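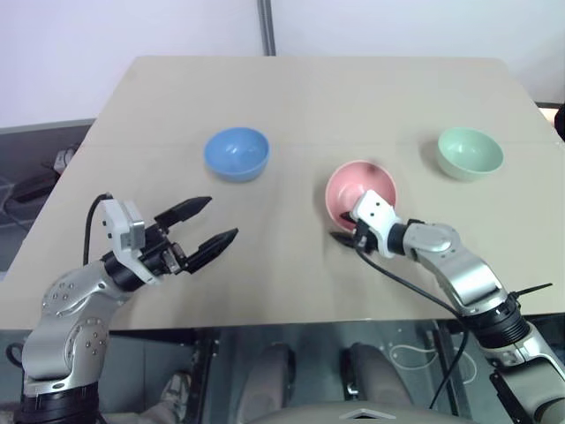
Blue, pink and green bowls on the bench, Monday.

Assay prep, Ocampo core, September batch. Malsha Sultana split the intervals from hole 32 and logged them before lunch. Crushed and riffled, then pulverized 1000 g from each.

Copper standard read low on the first run. Recalibrated, reran, now inside limits. Duplicates agree except sample 3945, which is off by more than 3 percent. Coarse sulfide in that interval, so I want a second split before it goes on the sheet.

Perov rejects still on the bottom shelf. Need a decision on keeping them.

To do: order crucibles, clean the pulverizer with quartz, send Breleo the sulfur numbers.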